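Ticket: Office printer prints page 27 of everything twice
Site: Hurkmont, second floor
Device: Brasik office printer, the big one by the coat rack
Opened by: Kerubo Gachanja
Status: Closed (see last entry)

Thursday, January 3, 2019, 8:50 am

Happy New Year. The printer has made a resolution and it isn't one I support. Any document longer than 27 pages comes out with page 27 twice. The second copy lands between 27 and 28, face up, perfectly crisp. Some of the best work this machine has done.

I found it while printing the Barasa lease packet, which runs to 36 pages and is now 37. The tenant's lawyer reads every page and bills for it, so I would like this fixed before the signing.

Tried so far: turned it off, turned it on, turned it off for longer. Same result.

9:35 am

Support line says to update the driver. Updated the driver. The new driver has a friendlier icon and a button called "Enhance." I didn't press it. Printed the packet again. Page 27, page 27, page 28.

Also checked the file itself, in case somebody had pasted a page in twice. They hadn't. On screen the packet is 36 pages and page 27 is the parking schedule, once.

10:20 am

Printed a different document, the Budurard maintenance manual, all of it. Page 27 doubled there too. It's a page that says "This page intentionally left blank," so I now own two of those.

Printed pages 1 to 26 of the same manual. No trouble. Printed pages 20 to 30. No trouble there either, and page 27 came out once. So the printer doesn't care about the number at the bottom of the page. It cares about the twenty-seventh sheet it pulls in a single job.

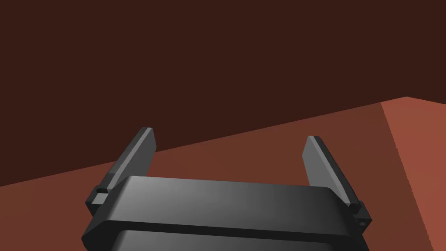

Called support back with this and was pleased with myself for the length of the hold music. The second person was more useful than the first. She asked which tray. Tray 2, because Tray 1 has been full of labels since May and we have all agreed to live with that. She asked me to move the paper to Tray 1 and try again.

11:15 am

Took the labels out of Tray 1. There were a great many more labels than anyone needs, addressed to our old building. Loaded plain paper. Printed the lease packet. Page 27 twice.

So it isn't the tray. Put the labels in the supply closet, where they can start a new life.

11:50 am

Sent the packet from the laptop in the conference room, which has never been near the new driver or the old one and talks to the printer through whatever the laptop came with. The result was 36 pages. I counted them twice, then had to sit down.

Sent it from my desk again: 37. Back to the laptop: 36.

So the printer is innocent and I have been short with it all morning. The trouble is somewhere between my desk and the wire, and everybody on this floor prints through the same shared queue. The laptop doesn't.

1:30 pm

Back from lunch. Opened the settings for the shared queue, which is a place I don't go for fun. Under Finishing there's a tab called Job Separation, and under that a box labeled "Proof sheet interval." It was set to 27. The help text reads, in full, "Sets the interval for proof sheets."

Support explained it. Print shops use it on long runs: every so many sheets, the machine slips in a duplicate so the operator can pull it and check the color without messing up the stack. The allowed values go from 5 to 2000, or off. She couldn't say why anyone would pick 27, and neither can I. My best guess is that somebody leaned on the number pad on their way out for the holidays.

It would also have doubled sheet 54, and 81, and so on. I had only been looking at the first one. The manual runs well past that, so I went back through the pile, and yes, there they all were.

1:45 pm

Set Proof sheet interval to off. Clicked Apply. The box went back to 27.

Set it to off again. Clicked Apply, then OK, then Apply on the window behind that one. It stayed off.

Printed the lease packet from my desk: 36 pages, parking schedule once. Printed it again from the desk by the window, same thing.

2:10 pm

Support would like to know whether I'd recommend them to a colleague -- I would, as long as the colleague gets the second person.

Left to do: lock the queue settings so they need a password. Shred the extra leases. Keep one spare parking schedule for the front desk, who have been asking for a copy.

Closing.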